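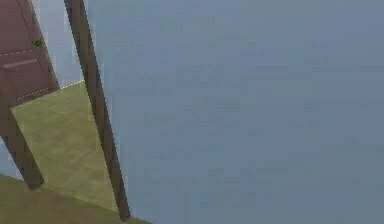

Transport stipend for the Kinton after-school program

drudaslow_ops
Posting the draft rule for comment. Families in the Kinton mentoring program get a monthly transport stipend if they live more than 2 miles from the site. Of 964 enrolled children, 719 would qualify. Distance is measured along roads, from the home address on the enrollment form.

lultlow17
Which address applies when the parents live apart? Our form has one line for it. Half my group alternates weeks.

drudaslow_ops
The primary one. The database has a single address field.

sqalli_dad
Then the rule misses fathers like me. My son is with me from Thursday night on and my place is on the far side of the river. I pay both bus fares. His mother's address is a five-minute walk from the site, so we get nothing.

tallyclerk
Disagree with changing it. Two addresses means two checks per child, and the office has one person on this. Keep the rule and add an appeal form.

lultlow17
An appeal form is also a second check, with more paper. Add a field – "other household, nights per month" – and use the longer distance if nights are over eight.

drudaslow_ops
I can test that on the 17 files already flagged as shared custody. Cost depends on how many more turn up. Comments stay open through May.

sqalli_dad
Mine isn't flagged. How do I get it flagged?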